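Notebook, March, serious games bench

Second read of the Nurnendale evaluation, the ward handover game. Writing this down while I'm still annoyed enough to be accurate.

Headline claim is that nurses who played it "retained safety procedures better". Better than what? The comparison group got a PDF. Nearly anything beats a PDF. If we'd put the same content on cards and made people argue over it for 30 minutes, I'd expect the same bump, and I'd like to see that arm run before anyone writes "game-based learning" on a slide.

741 sessions logged. Sounds like plenty until you open the file. Sessions are not people, and the export has no stable player ID, so one keen trainee replaying level 2 all evening looks like a crowd. Asked Bedoya for the raw table with hashed logins. They sent the same spreadsheet again with the columns in a different order.

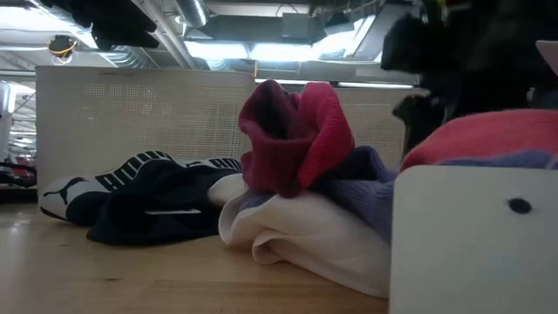 The retention test is the other weak spot. It was given straight after play, in the same room, and the wording of the questions is lifted from the in-game prompts. I would call that recognition. A delayed test with fresh wording is cheap to write. Serpil Eren has drafted two versions and neither uses a sentence from the game.

Played it myself again, full run. Notes:
- Hand hygiene step can be passed by clicking everything. No penalty, no log entry for wrong clicks.
- The timer pauses when the help panel is open. Times in the report are therefore useless.
- Patient dialogue repeats after the second visit.
- Sound is good. Credit where due.

Tried the Risness build as well, same scenario on the older engine. It crashed on the medication screen twice, so no comparison yet. Log saved next to this entry. 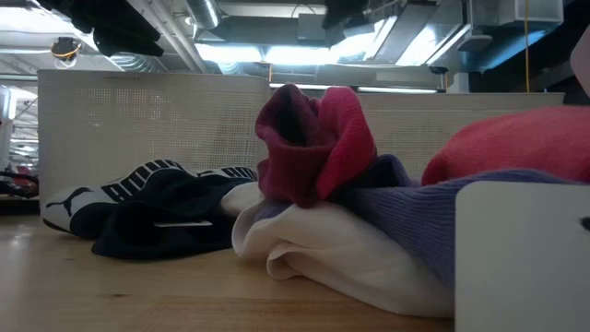
Serpil thinks I'm being harsh and that the designers were after engagement, with learning to come later. Fair enough, but then the report should say engagement. She also points out that Flomasetti want to enter it for an award in its present state. An award jury will play the first ten minutes, and the first ten minutes are lovely.

To do:
- Wrong clicks in the log. Ask again, in writing.
- Fix or drop the timer.
- Card version of the scenario, paper only, Serpil to check the clinical bits.
- Delayed test, version B first.
- No figures from this go to anyone until the ID problem is sorted.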